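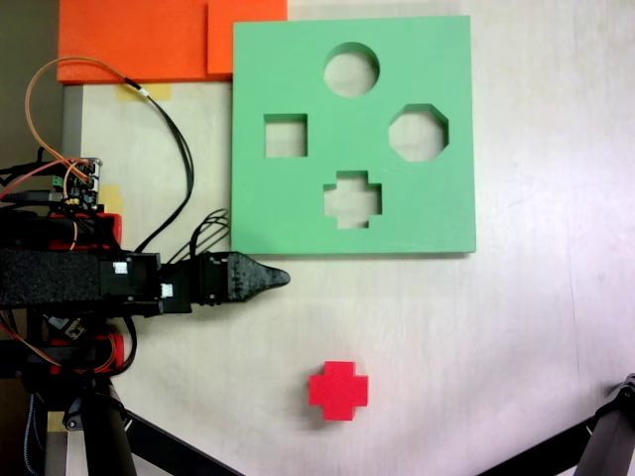

Shape sorter: octagon hole too close to the circle?

Forum: Toys and Puzzles > Homemade and Repairs

pegboard_74
Posted 2019-11-18

I have a square green sorter board with four holes: circle, square, octagon and cross. The blocks are solid, one per hole. My son is 22 months old and has the cross figured out, but he tries the round block in the octagon every time and gets mad when it won't drop.

Is the octagon a bad shape for this age? I could cut a new board with a triangle there. I have a sheet of foam left over that is thick enough.

harlow_mill
The octagon is the hard one in any set that also has a circle. Across flats it's usually close to the same width, so a kid going by the outline sees two circles. I'd put it away for 3 months and hand him the other blocks.

tin_lantern
I disagree with putting it away. He's supposed to get it wrong for a while. My daughter did the same thing with the Harju board and sorted it out by running her finger around the inside of the hole. If the board is thick, the corners are easy to feel.

harlow_mill
Some kids do that. Mine threw the block behind the radiator.

pegboard_74
It's a thick board, so I can try the finger thing. The cross surprised me. I figured it would be last.

quiltsandbolts
Cross is easy for a lot of them. It doesn't look like anything else on the board, and a plus with equal arms fits four ways. A triangle with equal sides only fits three ways, so your swap could make it harder.

If you do cut a new one, leave more room around the block than you think you need. I made mine too snug on a Pirken cutter and the blocks had to be pushed out with a spoon handle. I ended up sanding every hole with 800 grit, which was too fine and took all evening.

tin_lantern
800 on foam? I'd have used a nail file.

quiltsandbolts
Mine was wood. Should have said so.

marsh_road
Does the color of the block matter? We had the Tulell set where each block matched a ring painted around its hole, and all my kid learned was colors. When the paint wore off he had to start over.

pegboard_74
No rings on ours. The cross block is red and the whole board is green, so there's nothing to match.

marsh_road
Then leave it alone. That's the better kind.

harlow_mill
I still say take the octagon out. A frustrated kid stops playing with the toy.

tin_lantern
Or sit with him and turn the block a little when it's on the hole.

pegboard_74
I'll leave the board as it is and keep the round block and the octagon block apart, one on the table at a time. If that doesn't work I'll cut the triangle. Does anyone know if Primanbridge still sells single blocks?

marsh_road
They did last year. Measure your holes first, their sizes run small.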